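FOR IMMEDIATE RELEASE

Zetel Opens Orders for Jultgate, a Simulated Kitchen Package for Robot Arm Developers

Release includes 300 kitchen layouts, a library of household objects and a year of technical support

Wednesday, March 29, 2023 — Zetel, a developer of simulation software for robotics teams, today announced that Jultgate, its library of simulated kitchens for testing robot arms, is open for orders. The package gives engineering groups a place to try out household tasks before they commit time on physical equipment, and it is offered to companies, universities and public research institutes under a single annual license.

Jultgate has been in limited use since last June, when Zetel made an early version available to a small group of partners. The version announced today replaces that early release in full. It contains 300 kitchen layouts, of which 278 are new, along with a revised object library, a scene editor and a set of prepared tasks that can be run without further setup.

"Our customers have been asking for kitchens that look and feel lived in," said Mayuree Sitthichai, chief executive of Zetel. "A counter in a real home holds the things people left there in the morning. A robot that is meant to work in that home has to cope with them, and its developers need a way to practice that many times over, on many different counters, at a cost they can plan for."

Each layout in Jultgate is built as a complete room corner or room, with counters, walls, flooring and lighting set up as one scene. Counter shapes include straight runs, islands and L-shaped arrangements. Surface materials, wall colors and light levels can be changed by the user, either one scene at a time or across a whole batch. The physical properties of the objects, including weight and surface friction, are stored with each item and may be edited in plain text files.

The object library mixes kitchenware with the other items that collect on a kitchen counter. Kettles, bowls, grinders and sponges are supplied along with books, pens and small decorative pieces. Objects may be placed by hand in the editor or scattered automatically within limits the user sets. A fixed seed number reproduces the same arrangement on any machine, so that two teams working in different offices can compare results on the same scene.

Vichien Boonchu, who leads product engineering at Zetel, said the scatter tool received the largest share of the development work over the past nine months. "In the early version, users told us the objects were spread too evenly," he said. "They wanted items pushed to the back of the counter, items close to one another, and items the arm would have to reach across. The new tool lets them ask for exactly that, and it checks each layout before it is saved so that nothing begins the run inside a wall or another object."

The package ships with 20 prepared tasks. They include moving a bowl from one side of a counter to the other, clearing small items away from a kettle, standing a fallen grinder upright and picking up a pen lying flat on stone or wood. Each task comes with a written goal, a starting scene, a scoring script and a reference run recorded by Zetel staff. Customers may alter the tasks or write their own using the same file format.

Jultgate was tested ahead of release by Limsakul, a firm that designs control software for light robot arms. Limsakul ran the prepared tasks on its own controllers and reported its findings to Zetel at regular intervals. Several changes in the current version, among them a simpler camera placement menu and faster loading of large scenes, were made in response.

"We have used other kitchen scenes, and we generally spent the first week repairing them," said Ketsara Sukprasert, head of testing at Limsakul. "With Jultgate our engineers were running tasks on the second day. We did ask for better documentation of the scoring scripts, and the pages supplied with this release answer most of our questions." 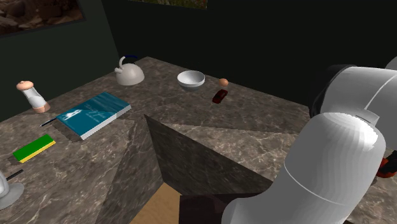
Users can place the camera at a fixed point in the room or attach it to the arm, and more than one camera may be active during a run. Color images, depth images and object labels are written out together with the joint positions of the arm at each step. Output is saved in common file formats, and no Zetel software is required to read it afterward.

A companion service, Ukuvura, is offered for customers who do not wish to maintain their own computers for this work. Ukuvura runs Jultgate scenes on servers managed by Zetel and returns the recorded data when the job is complete. Up to 135 scenes may be run at the same time under the standard plan — larger allotments are available on request. Customers retain ownership of all data produced through the service.

"Smaller groups were the reason we built Ukuvura," said Panya Sombatkul, director of customer services. "A university laboratory may need a great deal of computing for two weeks and very little for the rest of the term. They can now pay for those two weeks."

Terms and availability

Jultgate is available from today by direct order from Zetel. The annual license covers all users at a single site and includes scene updates, access to the support desk and two remote training sessions. Accredited schools and universities qualify for a reduced rate. Partners who took part in the early release will be moved to the new version at no charge, and scenes saved in the earlier format can be converted with a tool included in the package.

Ukuvura is billed separately by the hour. New customers may request a trial period through the Zetel sales office.

About Zetel

Zetel develops simulation software and scene libraries for companies and research groups working with robot arms. Its products are used in the design, testing and training of systems intended for homes, shops and light industry.

Media contact
Wichai Chuensuk
Communications Office, Zetel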